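**Phone keyboard keeps swapping my words into French, how do I stop it?**

Posted by Hafiz Osman

I text my in-laws in French and everybody else in English, and since the last update my phone has lost its mind. I type "pain" and it's suddenly sure I want bread, so it "fixes" the next three words to match. I've got both languages turned on under one keyboard. Do I have to delete one? I've already lost 20 minutes to this today!

**Walter Mamani**

Turn off autocorrect. Did that in February, never looked back.

**Loïc Leclerc**

You can keep both! Go into your keyboard settings, tap Languages, and look for a switch that says something like "multilingual typing" (mine was buried near the bottom). Turn it off, then add French as its own separate keyboard. Now you hold the space bar to swap, and each one only corrects in its own language.
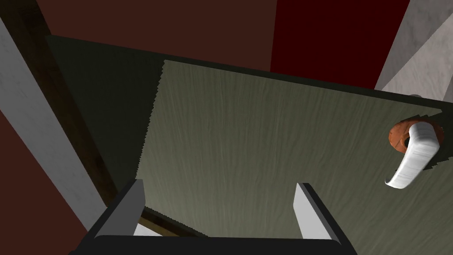
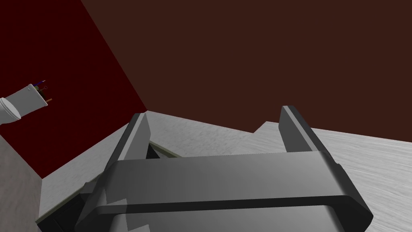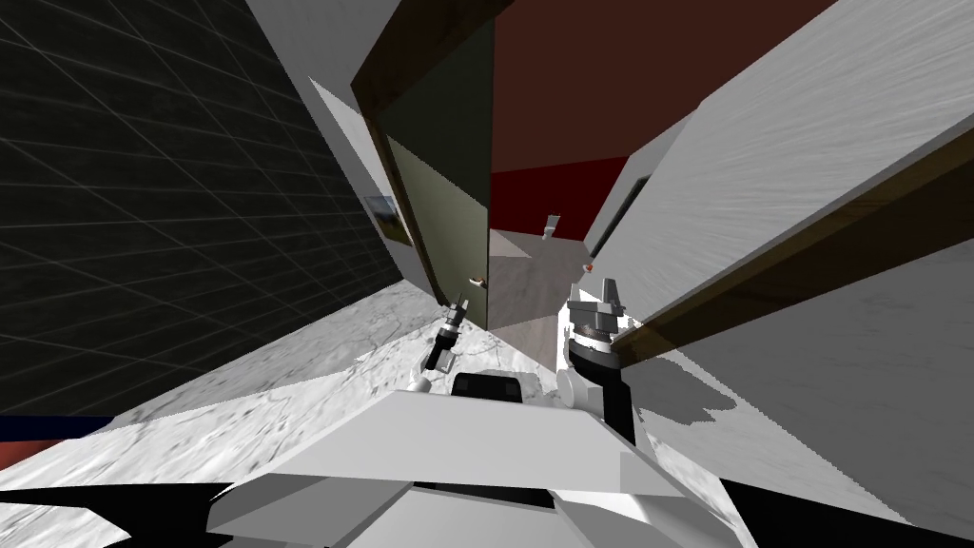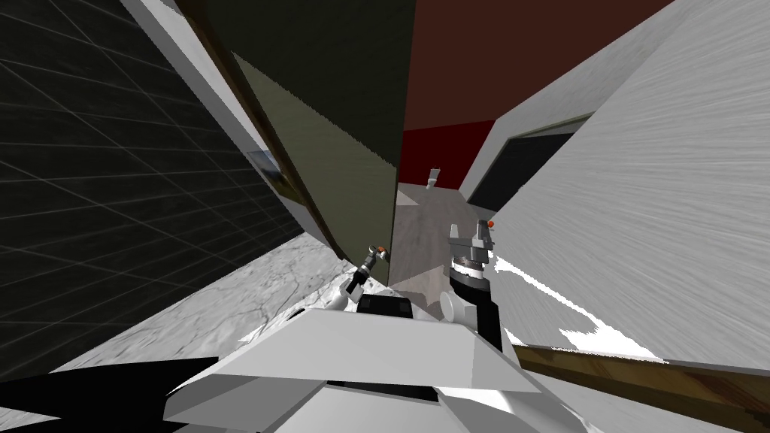 One more thing, clear your learned words while you're in there. I had nearly 200 of them saved and a good chunk were typos I'd tapped by accident – my phone really believed "teh" was my friend. You'll have to teach it your nicknames again, which took me a couple of days. If the space bar thing doesn't work, tell me which keyboard app you're on and I'll poke around.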